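Where's My Dish Robot?

Every December I read that the household robot is almost ready, and every December I am still the one scraping the lasagna pan. So I took a train out to Irkgate, where a small shop called Hesska has an arm at work on what its website calls everyday tasks, and I watched for most of an afternoon.

I had brought a list of chores. It stayed in my bag.

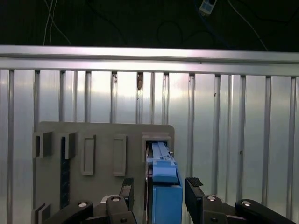 My own standard for a chore is simple: you can do it while thinking about something else. By that measure the arm does no chores at all, since it has nothing else to think about. It gets a gray board fixed upright, a blue part sitting in a slot, and two padded black fingers to go on either side of it. My kitchen drawer has no slots. It has a whisk that has married the potato masher, and up to 20 rubber bands.

The people at Hesska were cheerful about this. A good grip six times in a row made them very happy, and I clapped too, though I have gripped things myself.

I do think the shop floor will get there well before my sink does. A factory will happily put every part in the same spot 700 times a day. My family won't put a fork in the same spot twice. Ask me again when the arm can find the lid that goes with the container. I'd pay real money for that, and I'd dry.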